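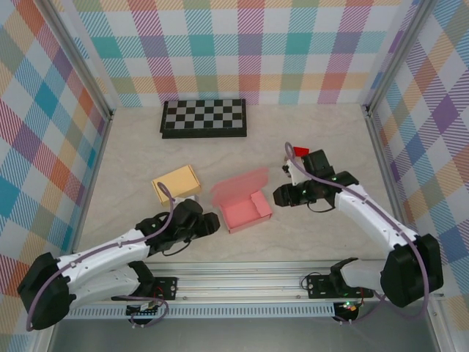

Dye Lots, Shade Bands and the Trouble With Matching Plaid

Posted 05/10/2019

Printed cotton is sold by the yard, but it is controlled by the lot. The head of color at Pistden, a small finishing mill that prints and finishes fabric for quilting shops and upholsterers, has spent most of a working life on the difference between the two. We spoke in the shade room, a gray-walled space with a light booth at one end and a long table at the other, and the conversation kept to the one question our readers send in most often: why does the second bolt never match the first?

"It does match," is the first reply. "It matches within tolerance. The customer is looking at two pieces side by side on a cutting table under a shop lamp, and the eye is very good at finding an edge between two near-identical colors. The instrument reads each piece against the standard. The customer reads them against each other. Those are separate tests and we only promised to pass one of them."

The mill measures every lot on a spectrophotometer and assigns it to a shade band. Lots that fall in the same band can be shipped together. Lots in neighboring bands may both be acceptable against the standard and still look wrong when sewn into the same panel. The band is printed on the bolt end as a short code, usually after the pattern number, and most shops throw the bolt end away.

"Keep the bolt end. Staple it to a scrap. If you call us and you have the code, we can tell you in a minute whether there is any of that band left. If you call and tell me it is the teal one, I have nothing to look up."

Multicolor prints make the problem harder. A plaid may be printed from six or more screens, each with its own paste, and each paste can drift by itself. A solid has one number to hold. In a print the ground may be perfect while one stripe has moved slightly toward green, and the whole cloth then reads as a cooler color from across a room. The pale shades are the worst for this. A light blue is a small amount of dye in a large amount of thickener, and a weighing error that would vanish in a navy is plain to see.

"People assume the dark colors are difficult. Dark colors have wash-off problems and rub problems. For shade, give me a dark color every time."

Pistden changed its paste kitchen over to automatic dispensing in July, using a system from Ireo. Before that, pastes were weighed by hand on a bench scale and the recipe was initialed on a card. The new dispenser logs each addition, and the log is kept with the lot. According to the head of color, the main gain has been in repeat orders.

"Our first-run shades were fine before. We had good people weighing. Where we lost time was going back to a pattern after a year and finding that the card said one thing and the operator had done another, because he knew the thickener was running heavy that week and had compensated. It was correct on the day and useless afterward."

The kitchen now holds 23 base pastes. Three were dropped during the changeover as duplicates, and the head of color would like to lose more of them.

Fabric preparation comes up repeatedly, and with some heat. Greige cotton arrives with size on it, plus natural wax and seed fragments, and all of that has to come out before printing. If the scour is uneven, the paste sinks more in one area than another and the result looks like a printing fault. The mill runs a drop test on each roll: a drop of water is placed on the cloth and the absorption time is recorded at both selvages and the center. A roll with a slow center is sent back through the scour.

"I would say half of what gets reported as a print problem is a prep problem. You cannot fix it at the printer. You can only make it less obvious, and then it comes back when the customer washes it."

The smallest run the mill will accept is 2000 yards per colorway. Below that, the time spent cleaning screens and bringing the pastes to shade costs more than the cloth. Smaller designers are usually directed to a digital printer, and one of them, Robles, takes much of that overflow. Asked whether digital output can be matched to screen-printed stock, the head of color was cautious.

"Under one light, yes. Different colorants have different curves. You can bring them together under daylight and they will walk apart under a warm bulb. If both are going into the same room, look at both in that room, in the evening, before you cut anything."

That effect, metamerism, accounts for a good share of complaints from upholsterers. The booth in the shade room has three lamps: daylight, store fluorescent and incandescent. A lot must pass under the first two. The third is recorded but does not fail a lot unless the buyer has asked for it in writing.

"Ask for it in writing," the head of color added.

On matching the pattern itself, as opposed to the color, the advice was brief. A printed plaid, unlike a woven one, has no obligation to follow the grain. The design is laid on top of the cloth, and if the cloth enters the printer slightly skewed, the stripes will be slightly skewed to the thread. Pistden allows up to two percent bow or skew, measured after finishing. For curtains, that can be enough to show at the hem. Cutters have to choose whether to follow the thread or the print. For hanging work the mill suggests the thread, for flat panels and wall coverings the print. On a diagonal design small errors are harder to see, one reason such designs remain popular with first-time buyers.

Repeat length is the other figure to check before ordering. Cloth relaxes after it comes off the frame, and a repeat engraved at one length may measure a little less by the time it is on a shelf. The mill's order sheets state the finished repeat. Resellers sometimes copy the engraved one from older paperwork, so measure the bolt in hand.

Storage was the last subject. Folded stock fades along the fold first, and the faded line is often taken for a crease until the piece is pressed. The shade room keeps its reference swatches in closed drawers and replaces the working set at intervals, cutting each new set from a sealed master. The masters are kept by an outside archive, Kestameo, in the dark and at a steady humidity.

"A swatch that has been pinned to a wall is a record of that wall," the head of color said. "We get them in the mail with a note asking us to match it. We can match it. We need to know whether you want the color it is now or the color it was when we sold it to you, and the note almost never says."

Requests for a match should include a cutting at least four inches square, unwashed if possible, with the lot code if it survives.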